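Tue 5 August

Senad Yordanov called before eight. The valve housings from Novinard are delayed again, so the oxygen concentrator order for the clinic at Tridley will go out in two lots. The first lot is 50 units and the rest should follow by December. I told him to put that in writing to the clinic today.

Spent the morning with Mateja Petkov on the test bench. Two units failed the pressure hold, both from the same batch of seals. She wants Tomić to make us a new set. Their quote came in higher than last time, but they can deliver in nine days.

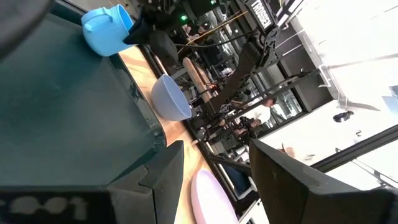
Light blue teapot, teal panel, wooden tabletop.

After lunch we went over the alarm wording with Claltent. They want shorter messages on the display, and I agree with most of it. "Check filter" stays as it is.

Left at six. Still have to sign the packing list and find the old drawing for the bracket, which I think is in the blue binder at home. Rain on the drive back.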